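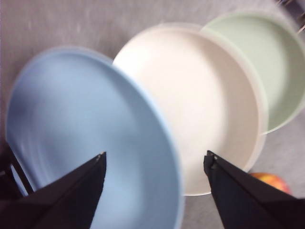
Plates in blue, cream and sage green on the gray cloth.

Glaze room notebook, 3/27/26

Opened the kiln at lunch. Sabina had it down to a temperature I could put a hand in by then, so no gloves needed for the top shelf. Bottom shelf sat another hour.

Main job today was the zinc-free matte base, second round. Same recipe as before with the whiting cut by 4 percent and the difference made up in silica. Sieved twice through the 60 mesh. It still settles hard. I left a bucket alone over the weekend and had to go at it with the drill mixer and then a stick around the bottom edge. Wilmer wants to try a little bentonite. I said fine, but mix it dry with the other powders first. Last time it went in at the end and we were picking lumps out of the bucket all afternoon.

Results by shelf:

Top. Test tiles 1 to 6, matte base with no color. Tiles 1 and 2 are good, even surface, no pinholes. Tile 3 has a thin spot where I held it with the tongs. Tiles 4 to 6 went on thicker and crawled at the corners. So the thick coat is out. Stay with a two-second dip for bisque from the Wattanapong clay. It drinks more than the old clay did and I keep forgetting.

Middle. Iron tests. Too brown. I was hoping for something near the Hirine sample tile on the windowsill but we are a long way off. Half the iron next time and see.

Bottom. Rerier body, first firing with our glaze. Fine crazing on both bowls, visible once I rubbed ink in. The fit is wrong. I don't want to chase it with more silica until Sumaiya has done the shrinkage bars, otherwise we are guessing at two things together. She has the bars cut and drying under plastic. They need turning so they don't warp.

Cones: the witness cone on the bottom shelf was bent a good bit less than the one on top. Same story as in August. Rezaul thinks the lower element is getting tired and he is probably right. He will put the meter on it when the kiln is cold and empty. If it reads high we replace the pair, not the one. The spare set should be in the Pliso box under the bench. Somebody check that it really is the spare set and not the old ones we took out.

Knife marking: did the spoon and knife test on tiles 1 and 2. Stainless knife leaves gray lines on both. They come off with cleaning paste but not with dish soap. For a dinner surface I'd call that a fail, or at least a nuisance. Lamduan says customers put up with it on mattes. I would like to try a slower cool against a fast one and see if the surface changes, same glaze, same shelf, tiles from one slab.

Lemon test started at 2, a slice on tile 1 and a slice on tile 2, under a cup. Leave them alone. Read on Monday.

To do
- bentonite version, small batch only, Wilmer
- iron at half
- meter on lower element, Rezaul
- turn the shrinkage bars, Sumaiya
- order whiting, we are into the last bag
- wash the 60 mesh properly, there is blue in the rim
- new label for the base bucket, the old one ran and I can't read the batch number

Also the scale was off again this morning. It drifted while I was weighing feldspar. Changed the batteries and it held for the rest of the batch. I reweighed the feldspar from zero and threw the first lot in the scrap bucket. The check weight is in the drawer with the cones, please put it back there.

Search this notebook
Enter keyword

2 comments

Recent entries
Shelf wash, new mix
Crawling on the tall cups
Clay delivery and moisture check
Notes on wax resist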